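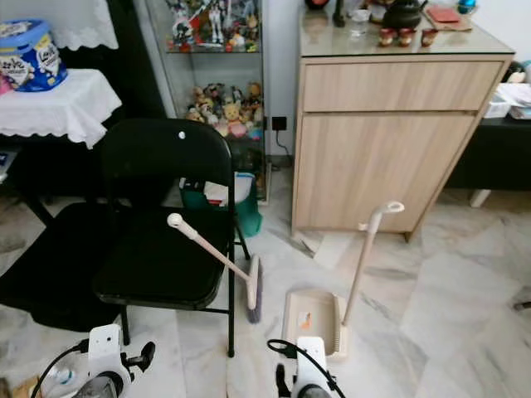 November 2019. Second pass at the equipment request, before anyone signs the Andico quote. They want 1,145 per gripper pair plus 301 for the cable kit, and I still don't see what the kit buys us. Broom and long-handled dustpan were standing next to the folding chair, both grippers open to view below them, and the black cables on ours still arc and loop wherever they like. If the kit is only clips and a sleeve, we can do that from the drawer.

Khosravi quote is 1,002, same pair, no kit, 30 days delivery. Their sheet says "suited to household tools." Which tools? Asked in April, no answer. 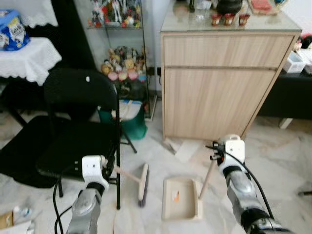 Brush in left, dustpan handle in right. Scrap in pan, paper still on floor by the cabinet.

Both quotes assume we need new grippers at all. Not convinced. Raranby's pitch for a wider jaw rests on one demo on a bare floor with a fat handle - not our case.
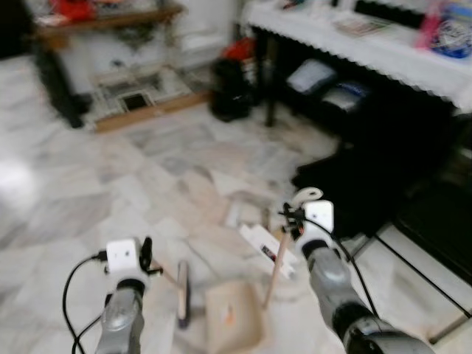
Camera line in the budget: Drirkcombe's upgrade is down as "optional" and I would move it ahead of the grippers. Half the arguments we have are over stills like this one, so blurred that I can make out a thin wooden stick in the right gripper and not much about how it is held. Can't judge a jaw from that.

To do: get kit contents in writing from Andico, price clips, hold the gripper line until then.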